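Coughlan Street break room – the mini fridge page

Quick gallery, captions as I get to them. We share the room with Avik and Vena upstairs so everbody ends up using the same little fridge. Shelf space is tight. Building went up in 1959 and there are not many outlets, so please don't unplug stuff to charge your phone.

Inside of the fridge, carrot-shaped thing on a white plate or tray. White all the way through, shows every drip – wipe as you go.

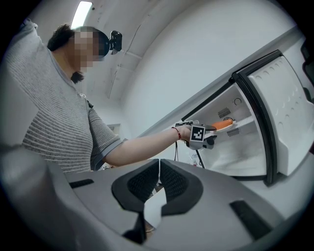 Page last changed: Wed 12 January

Plates go in flat, one per shelf spot. No stacking. Anything without a name on it gets tossed after 3 days, same rule as the big one at Zevesik. Drinks in the door please.

Next one is wider, fridge on its gray table with the door open. Wire shelf, plate, carrot-shaped thing. Small clear bottle and the coiled black cord off to the left, black office chairs along the wall on the other side. Little green plant too, over by the table with the grid cloth.
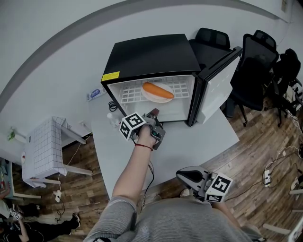 Defrosting is first week of the month, take your food home the night before. We skipped it in September and it took around 2 hours to get the ice off. Not doing that again.

Chairs go back against the wall when your done. Lunch rush is from 11 on, so if you only need to drop something off come earlier – it's a small room and the door swings wide.

More pics when the new shelf liner gets here. Still waiting on the order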